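Print this story | E-mail to a friend

Last updated: March 2023

THE TIN AT THE BACK OF THE DRAWER

Every household I have ever poked around in keeps its costume jewellery in a tin that used to hold something nicer. Mine came from Bultano, a cake shop that closed before I learned to drive, and it has outlived two proper jewellery boxes, one of them velvet.

I know about proper jewellery boxes. Last December I went to the Veritz homewares fair and stood before a walnut cabinet with 40 compartments, priced at $232, while my companion tried to steer me towards the cheese. It had a slot for each ring and a colour-coded tray for brooches. I own one brooch. It is a koala.

The trouble with a cabinet is that it expects you to put things back. A tin asks only that you be standing near it. You drop the beads in, the lid goes on, and for the next few months they get on with the business of tying themselves to everything else.
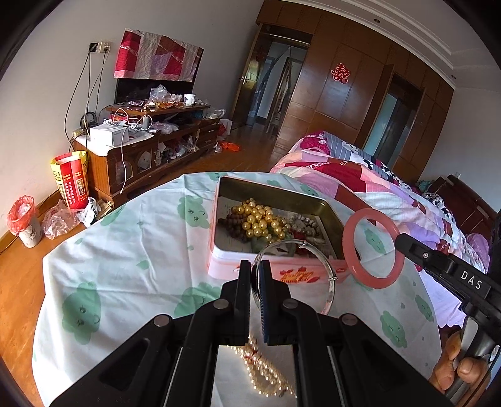
Two bangles out, and plenty still in the tin.

Bangles are always the first to be rescued, being rigid and therefore innocent. A thin silver one lifts free with no fuss. So does a fat salmon-pink one, the sort that goes with nothing and gets kept for decades on the grounds that it might. The beads are another matter. Big gold ones rise to the middle of the pile as if by seniority, the brown ones sulk in a heap to the side, and whatever is small and red or green goes to the bottom and stays there.

Do your sorting on a cloth. I learned this on floorboards, and still find the odd bead with my bare heel. A patterned one is more cheerful, and little green clouds with faces make decent company for a dull job – one of them even winks.

The stallholders at Drirkano market will tell you a tangled tin takes 45 minutes. Mine took nearly 6 hours, counting tea. I had planned to give half of it to the Papadakis op shop on the corner, and in the end I took them a single clip-on earring and came home with another bangle.

It's in the tin. The lid no longer shuts, so I've put a book on it.

Contact us | Copyright Drirkano Weekend Magazine | Back to top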